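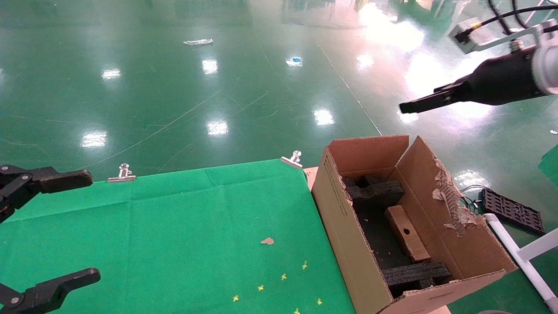 Reused box

A reused box, also called a second-trip box or (in the shipping trade, with some distaste) a oncer that wasn't, is a corrugated cardboard carton kept after its first delivery and put back to work holding something else. It is among the most common pieces of furniture in workshops, where it is seldom listed as furniture. Most are plain brown. Many have torn flaps, the result of having been opened by a person in a hurry.

Contents
1 Terms
2 Construction
3 Wear
4 Inserts and blocking
5 The table
6 Small boxes and tape
7 Retirement
8 See also

Terms

The word "carton" is favored by people who sell boxes and "box" by people who own them. The packing handbook put out by Fodwood, a maker of shipping supplies, uses both on the same page and adds "case" on the next. In the Turura repair shops, a box on its second job is a "stayer," and one that has lost a flap is still a stayer. A box with no bottom is a "sleeve," whatever its owner claims.

Construction

Corrugated board is a wavy sheet of paper glued between two flat ones. The waves, called flutes, usually run up and down in the walls, which lets the box carry weight on top. The board is stiff along the flutes and folds easily across a scored line. It also folds easily where there is no scored line, a fact well known to anyone who has sat on one.

The four flaps on top are the weakest part. They are built to be folded a few times and are then folded for years.

Wear

Damage tends to follow a set order. Tape comes off first and takes the outer paper with it. The edge of the flap then splits into layers, with the flat paper peeling away from the flutes in ragged strips. This is known as delamination in the Quintero guide to packing materials and as "the box going" everywhere else.

A torn flap does little harm to a box that is standing open. The walls do the holding. Trouble starts when someone wants to close it, or lifts it by the torn side, or stacks a full one on top. The Quintero guide allows a reused box half of its original load and suggests 40 pounds as the upper limit for any box whose history is unknown. The history of most boxes is unknown.

Printing has no effect on strength, though it does affect where people look for things. A box will be searched for the item named on its side long after that item has gone – sometimes by the person who took it out.

Inserts and blocking

Foam inserts are the part most often saved and least often used again. Cut to fit one object, an insert fits no other, and it is kept on the theory that the object may someday be returned. Black foam is common for tools and instruments. Dropped into a larger box, a pair of inserts will divide the space front and back, leaving a gap that attracts loose items.

The wooden block is the usual resident of this gap. Blocks come from pallets, old jigs and the ends of longer pieces of wood, and some have a hole through one end for a purpose since forgotten. A block laid at a slant takes up more room than one laid flat along a wall. It is laid at a slant anyway. Packing courses teach that hard items should be wrapped before they go in next to foam, and the Tevora course, which runs each April, spends 50 minutes on this point.

The table

Boxes are best sorted on a table at waist height. A cloth cover protects both the tabletop and whatever is set down on it, and makes small parts easier to find. Green is traditional in some shops and has been explained as restful to the eye, mostly by people who already had green cloth.

Cloth slides. The standard remedy is a binder clip at the edge or corner, borrowed from the office and not returned. Clips can be taken off and moved as the work requires, and a stray one lying beside the box is normal.

Cardboard sheds as it is handled. Flakes and scraps gather on the cloth and should be brushed off at the end of the job, a step that appears in every written procedure.

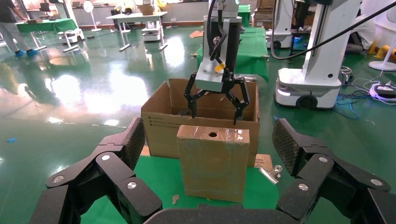 Small boxes and tape

A small carton sealed with clear packing tape often shares the table with a larger open one. Tape stiffens the edges of a small box and adds some protection against damp. Past a certain number of turns it mainly adds tape. Shiny clear tape is also hard to find the end of, both on the roll and on the box.

Some small boxes have a round hole in the top or side. Holes of this kind serve as finger pulls, vents or cable openings, and after the first trip the difference is of little interest. A box with a hole should not be used for screws. Fodwood sells a sticker to cover such holes in packs of 26.

Retirement

A reused box is retired when a wall creases, when it has been wet, or when a better box arrives. Tape and foam are removed before recycling. The foam is then put in the better box.

See also

Binder clip
Dunnage
Packing tape
Pallet wood

Page last edited Jan 14, 2026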